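How to Sort Out a Mixed Parts Bin Without Losing an Afternoon

Quick one this time. Had a bunch of messages after the shelf post asking how I deal with the big catch-all bin. You know the one. Everything goes in, nothing comes out, and then you need one small thing and you're in up to the elbow.

This works for metal bins, plastic tubs, deep drawers, whatever. Mine came from the surplus place in Protavthorpe, sloped sides, dings all over. Sloped sides are great by the way. Stuff slides back to the middle and you can get your hand under it.

What you need

A bin you can see the bottom of (more on that below)
Four or five small tubs. I use the Bovora ones with no lids
Masking tape and a marker
Old towel
Vacuum with a narrow nozzle
A timer if you tend to wander off

Step 1. Stop adding to it

Sounds dumb. Do it anyway. Put a shoebox next to the bin and anything new goes in there till you're done. Otherwise you sort the same bin twice. I have done this.

Step 2. Spread, don't dump

Most people tip the whole thing out on the floor. Please don't. Half of it rolls under the bench and then you're hunting with a flashlight. Leave it in the bin and spread it out flat with your hand till it's one layer. If it won't go to one layer the bin is too full, so lift some out onto the towel and do it in two rounds.

One layer is the whole trick really. Once things aren't sitting on each other you can see what you've got.

Step 3. Big stuff first

Pull the biggest pieces. Don't think about where they live yet, just get them out and onto the towel. Takes a minute or two and the bin looks half done, which helps.

Step 4. Pick by kind, one kind at a time

Pick one kind of thing. Get all of those. Then the next kind. Going piece by piece and deciding each time is so much slower, I timed it once on my old Jansen drawers and gave up on the slow way before I finished.

Start from the back wall and work toward you. Check the corners last, small things end up there. If your bin has holes in the bottom, check those too before you start. Anything skinny will find its way thru. Bit of tape on the underside fixes it, and you can peel it off later if you want the drainage.

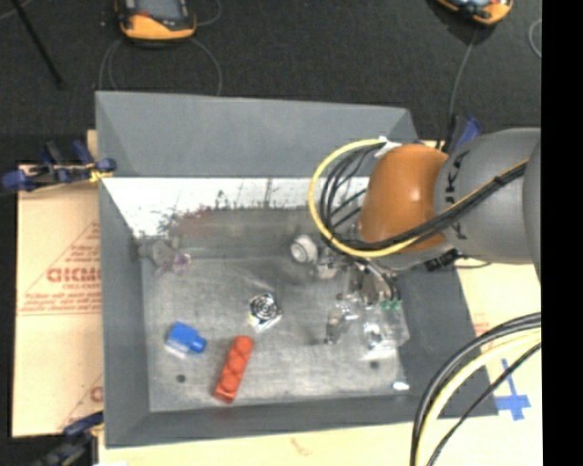
Step 5. The maybe pile

You'll get leftovers. One tub, marked MAYBE, and it goes on the shelf with the month on it. If it says September and it's spring and you haven't opened it, out it goes. No peeking.

Step 6. Clean the bin while it's empty

Vacuum the corners, wipe the floor and walls with a damp rag, dry it. Scuffs and scratches in metal won't come out so don't bother scrubbing. Smears usually will, warm water and dish soap. Leave it ten minutes before you put anyhting back.

Step 7. Put back less

Only the stuff you grab every week goes back in loose. Everything else stays in its tub. Label on the front of the tub, not the lid, even if you have lids.

A few extras

Light matters. A lamp off to one side is better than one straight overhead, shiny metal throws glare right back at you.

Don't sort tired. I put a whole handful in the wrong tub last time and found them weeks later.

Comments are open if your bin is a weird shape. Drawer version is next, still waiting on dividers from Clirkuvside.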